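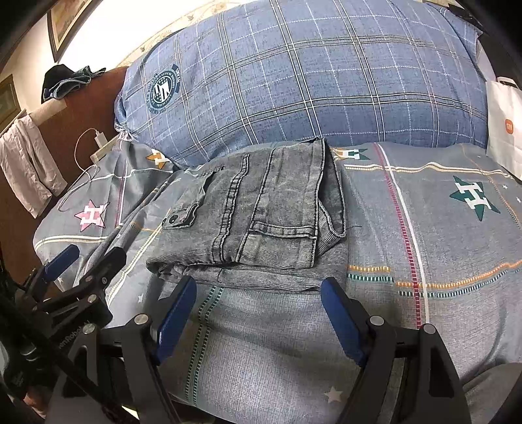 Zerrin Gökçe

Folding clothes with a robot is still slow work, but a small team at the Brovard lab reckons it has found a cheaper way to teach it. Their method, called Riso, learns from people folding laundry at home with hand-held grippers. No robot needed until the very end.

The results went up in May. 266 folds used for training, all of them jeans and other heavy trousers, all done on ordinary beds and sofas. Earlier work by the same group needed 800, recorded on a bare lab table.

"We had been making it too tidy," said Forough Azimi, who leads the project. "Plain white table, one T-shirt, good light. Then you put the robot in front of a patterned bed sheet and it grabs the pattern."

Bedding is the hard bit, she said. Stripes and printed shapes on a sheet can look to a camera a lot like seams and hems. Same goes for a pillow left near the garment. Riso gets round this by paying most attention to the few moments just before the fingers close, and much less to the long stretches in between when the hands are simply moving. Every recording is cut up that way before training starts.

Denim was picked on purpose. It is thick, it springs back, and the near edge of a folded pair is really several edges stacked up. Get the fingers under only the top layer and the whole thing comes undone. Cargo pockets make it worse — flaps and snaps catch on the fingertips.

In the final test the team ran the trained system on a two-armed robot, with jeans it had not been shown before. It finished the fold in 9 homes out of the ones visited, though Azimi would not give a total until the full paper is out. Most of the failures came at the last fold, where the stack is thickest. A couple were down to a trouser leg sliding off the matress.

Lorenz Gisler, who works on cloth handling at Zeritz and was not part of the study, called the result "useful, not finished". He wants to see shirts. And he wants to see what happens when the garment starts in a heap, as in the tests the legs had already been laid flat by hand.

"That is the step everybody skips," he said. "Getting from a heap to flat is most of the job in my house."

The group says it is working on that now. Nesrin Dağdelen, who handles the recordings, said people taking part were told to leave the room as it was. Chargers, bags, other clothes, all of it stays in. Early on some of them tidied up first and those sessions turned out less usefull.

Speed is the other problem. A person folds a pair of jeans in seconds, the robot takes 2 minutes on a good run.

The recordings will be released along with the paper. No date yet. A second version, Yan, covering towels and knitwear, is planned after that.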